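Mirine Packing Challenge

The Mirine Packing Challenge is a student robotics project run at Plimmont Technical College. Teams train a two-armed robot to handle wrapped goods at a packing bench, using recordings of people doing the same work. It was started by Harpreet Chan, an instructor in the automation program, and grew out of a one-semester elective.

Format

Each team has up to 7 members and 30 bench hours, divided between recording and testing. Teams may share recordings but must train their own control software. Final runs are held in September.

Scoring is by completed package. A package dropped or torn scores zero -- partial credit was removed after the second season.

Equipment

The bench arms are Lindqvist units on a fixed stand. Control software runs on a workstation beside the bench. Citico, a local packaging firm, supplies cartons and wrapping film.

Recordings

The shared library holds 3,269 recordings, of which 857 cover film-wrapped packages. Each is stored with a short text label naming the task. Recordings in which the hands leave the view for long periods are rejected.

Film-wrapped items are treated as a separate category. The film shines and creases, and its outline shifts when pressed, so the edges of a package are harder to locate than those of a bare carton.

Holding a small package in teal plastic from both sides, with boxes stacked behind it

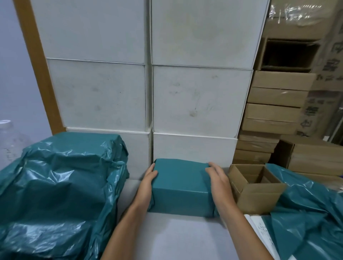

Related activities

An introductory course in gripping and placing is offered to first-year students. It uses bare cartons only and does not count toward bench hours.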